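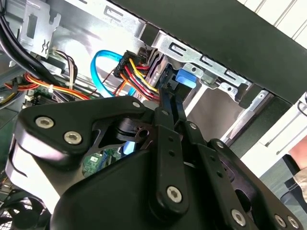
**Rarnier Computer Reuse Team** | News | 2025-08-20

# Desktop refurbishing reaches 1,351 computers

The Rarnier Computer Reuse Team has passed 1,351 desktop computers returned to use, out of 1,473 accepted since the program opened its Prenenis Street workshop. The remaining machines were stripped for parts, and whatever could not be reused went to the metal and electronics recycler.

Most of the computers come from offices and schools that are replacing their equipment. They arrive as plain desktop towers, usually without a keyboard or monitor, and often without a drive. They leave with a tested drive, a fresh operating system and a power cord, and go to households, community groups and small clubs in the district.

The team has spent much of the winter on a batch from the Bondarchuk building, where three floors of office desktops were cleared at once. The cases are all older models with metal drive cages and SATA drives. They are slow by current standards but suit email, schoolwork and video calls once the old hard drive has been swapped for a solid-state one.

## Cabling takes the time

Changing a drive is a short job on paper. In these cases most of the effort goes into the wiring. The power lead and the blue data cable run close together beside the drive cage, and the power supply puts out more wires than a basic office computer ever needs. Spare leads get tucked wherever there is a gap. By the time a machine reaches the bench it may have been opened several times by different people, each with their own idea of where a cable should go.

The team has updated its bench sheet to deal with this. The old version had one line that read "check cables". The new one asks for each connector to be looked at separately, with the case on its side and the cover off:

- Power off at the wall, cord out, then hold the case button in for a few seconds.
- Look at the power connectors near the drive bay. A plug sitting at an angle is taken out and reseated.
- Follow the data cable from the board to the drive. Replace it if it is creased or the clip has broken.
- Check the drive latch for cracks and make sure it closes.
- Move loose wires away from fans before the cover goes back on.
- Start the computer twice. Write down anything it reports the first time.

Connectors are to be held by the plug body and never pulled by the wires. That rule was on the old sheet too, but it has been moved to the top and printed in larger type after a run of damaged plugs in April. 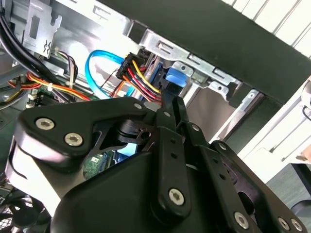 Drive latches have been the other sticking point. The plastic ones go brittle with age, and a drive that slides about in its cage will sooner or later work its connector free. The team keeps a tub of good latches from scrapped cases, sorted by shape because the colours vary even within one model. Anyone stripping a case is asked to take the latches out first, before the cage is unscrewed.

Machines that fail the second start go to the fault shelf with a note taped to the side. The note should say what happened in plain words. "Beeps three times, no picture" is useful. "Dead" is not, and the next person has to begin again from nothing. Most of the faults on the shelf last season came down to memory that had not been pushed fully home, followed by worn-out power supplies and flat clock batteries.

Power supplies are not opened or repaired at the workshop. A faulty one is replaced whole, and the old unit goes straight into the locked recycling cage near the roller door.

## New bench and more storage

A grant of $4,000 from the Cerano Community Fund will pay for a second testing bench, better lighting over the existing one and a set of steel shelves. At present only one bench has enough power points to run several computers side by side, so finished machines queue up on the floor while they wait to be tested. The new bench will hold 12 at a time.

The shelves will go along the back wall, where the monitors are now. Monitors will move to the side room – the one with the wide door – and people collecting equipment will be able to load from there without walking through the work area. The workshop will stay open while the benches are installed, though the parts counter may be closed for an afternoon.

Part of the money has also been set aside for solid-state drives. The team has relied on donated drives until now, and supply has been uneven. There were weeks when cleaned and tested cases sat waiting with nothing to put in them.

## Donating a computer

Desktop computers can be dropped off at the Prenenis Street workshop during normal opening hours. The team accepts towers and small office desktops that will take a SATA drive, along with working flat-screen monitors, wired keyboards and wired mice. Laptops are accepted only with their charger. Printers, tube monitors and microwave ovens are not accepted, and should be taken to the transfer station.

Donors are asked to copy anything they want to keep before they bring a computer in. Every drive that comes through the door is wiped or destroyed, and files cannot be recovered afterwards. Donors who would sooner keep the old drive are welcome to remove it at home, but should leave the cables, screws and latch in the case. A small bag taped inside the cover is the best place for loose screws.

Organizations with more than a carload of equipment should call ahead so that floor space can be cleared. A list of models is helpful but not required.

Requests for a refurbished desktop are taken at the front counter or on the form on the team's page. There is a short wait for complete sets with a monitor. Towers on their own are usually ready to collect the same week, and the Bondarchuk machines will be offered first while they last. Each one comes with a printed sheet showing the work done on it and the parts that were replaced.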